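Meredith, by Koklow - paperback, 338 pages, ages nine to twelve

Read this over two evenings in June, meant to be a bedtime book for my daughter but I kept going after she dropped off. It's set in Plivico, a made up harbour town, and follows a printer's girl who hides letters in the lining of coats. Good start. Really good start.

Slow middle though. There's a long stretch at the salt works where very little happens and I'd have cut most of it. Around 200 pages would of been plenty for this story. My daughter asked if we could skip to the boat. We did.
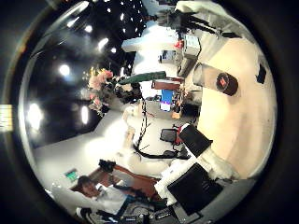
Ceiling lights, with the tiny ones in a cluster like stars.

The boat chapters are the best thing in it. Short, cold, properly tense, and the aunt finally gets something to do. Dialogue is natural, no thees and thous. Map at the front is nice but the print is tiny - I needed my glasses.

Bestdale edition has a thin cover, already curling at the corner. Glossary at the back, wish I'd noticed it sooner. Author's note is worth teh read too, explains which bits of the coat business came from old family stories.

Four stars. Would buy the next one, library first maybe.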